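グリッパ実習班 報告書 シミュレーション環境を用いた機材購入計画
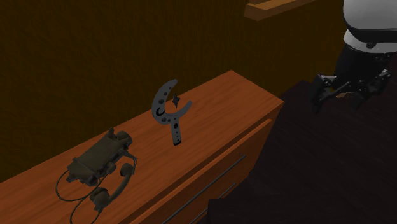
第2巻 第11号 30ページ

1. 目的
本班は次年度の実習で使うアームとグリッパの購入計画を担当した。実機を発注する前にシミュレーション上で作業を試し、必要な機材と後回しにできる機材を分けることを目的とした。

2. 作業環境
仮想の部屋に木製のタンスを置き、天板に野戦電話機と穴の並んだ灰色の金属部品を載せた。電話機は箱形の本体と受話器からなり、黒いコードが天板の手前の縁から垂れている。金属部品は短い軸で立つ馬蹄形で、天板の上では最も背が高い。ロボットは白い外装に黒いアームで、先端は二本指のグリッパである。

3. 機種の比較
候補はRandton社とVustanis社のグリッパに絞った。Randton社の製品は指先だけを交換でき、Vustanis社の製品は指と駆動部が一体である。学生が使う以上、指先の破損は避けられないと考え、前者を第一候補とした。アーム本体は学科が所有するものを使い、今回の予算には入れない。取付用の変換板はVisser社から買う。寸法図は請求中で、届くまで発注はできない。

4. 予算
見積の合計は3169ユーロである。内訳はグリッパ本体、予備の指先2組、変換板、ケーブル類、送料とした。力覚センサは高額のため外した。対象物は手持ちの部品で代用し、電話機は中古品を探す。中古品の費用は見積に含まれていないので、班の消耗品費から出す。

5. 検討事項
イネス・ブランダン（Inês Brandão）から、コードのある対象物を初年度に扱うのは難しいのではないかという意見が出た。シミュレーションのコードの硬さは仮の値であり、実物と合うかどうかは確認できていない。このため前期は金属部品の把持だけを行い、電話機は後期に回す。Istmont実習室の作業台の高さも未測定で、タンスの天板と同じ条件になるかは分からない。

6. 今後の予定
4月15日（土）の班会議で発注案を確定し、学科に提出する。納品は9月を見込む。遅れた場合は、後期の最初の課題をシミュレーションのみで行う。指先の保管場所と貸出簿の様式は次号で報告する。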